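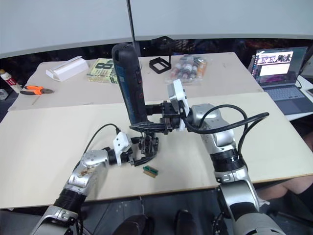
A light wooden tabletop and a dark handheld tool held upright above it.

Writing Instructions People Can Follow
Notes for week 5, Loan Sầm

Welcome back, everybody, and thank you for the drafts you turned in. I read them all with a pot of tea beside me and enjoyed them more than I expected to enjoy a stack of papers on descaling kettles and folding fitted sheets. These notes cover what we talked about in class, plus a few things I ran out of time for (I always do, as those of you who took my February course will remember).

1. Who is reading?

Picture a person standing up, a little annoyed, with one hand busy. That person will not read your opening paragraph. They will look for the number of the step they were on, read one line, and go back to what they were doing. So number your steps, start each one with the verb, and keep it to a single action wherever you can. "Unscrew the cap" is a step. "Unscrew the cap, having first made sure that the tank has been emptied as described earlier" is really two steps, and they are in the wrong order.

Mỹ Châu's draft on bleeding a radiator did this beautifully. She had 20 steps, and I could have put the page down after any of them and found my place again.

2. Naming the parts

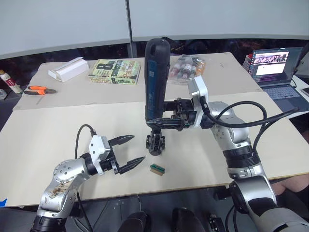 A part needs one name, and it should keep that name from the first page to the last. This is where most of us slip, me included, as school taught us to avoid repeating a word. In an essay you may call the same thing a lever, a handle and a grip and be praised for your vocabulary. In a manual your reader will go looking for three different things! Where a name could fit more than one part, add a plain word that separates them. If you were writing about the gripper whose two fingers are spread wide open, one angled up and one angled down, then "upper finger" and "lower finger" would do very nicely, and you would stay with those two names even where it sounds dull. Dull is fine. Choose words your reader can check by looking, and save the maker's own term for the parts list, where somebody ordering a spare will need it.

A small exercise for home: take the Zusitz coffee grinder leaflet from your packet and underline every noun that stands for a part. Then make a list of which ones mean the same thing. I found five names for the lid.

3. Where is "up"?
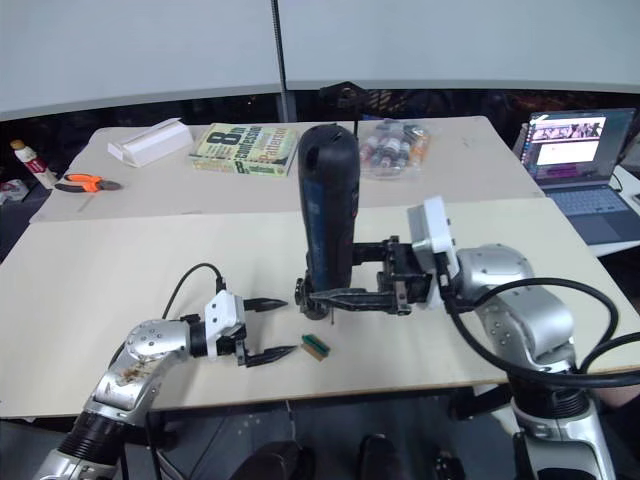
Words for position cause more trouble than any other kind, and I would like you to be a bit suspicious of them from now on. "Left" may mean the reader's left or the left side of the machine, and "front" depends on where a person happens to be standing. Settle it early, in one sentence, before the first step that needs it. The easiest way is to tie the direction to something that can be seen on the thing itself. With a navy device like the one held upright on the table, you might write "stand the device with the rounded top up and the lighter blue band facing you," and after that your "left" and "right" have something to hang on to. Compare that with the old Gollano sewing machine booklet we passed around, which says "turn to the correct side" on its second page and leaves you to work out the rest – I never did.

4. Warnings

Put the warning before the step it belongs to. I know you have heard this from me already, but four of the drafts had it after. Say what to avoid and what could happen, in that order, and then stop.

For next time

Revise your draft using sections 2 and 3. Add a note of no more than 100 words telling me which part names you changed. Please also read the Mestero bicycle pump sheet, both sides, and bring a pencil. We will be trading drafts with a partner and following them word for word.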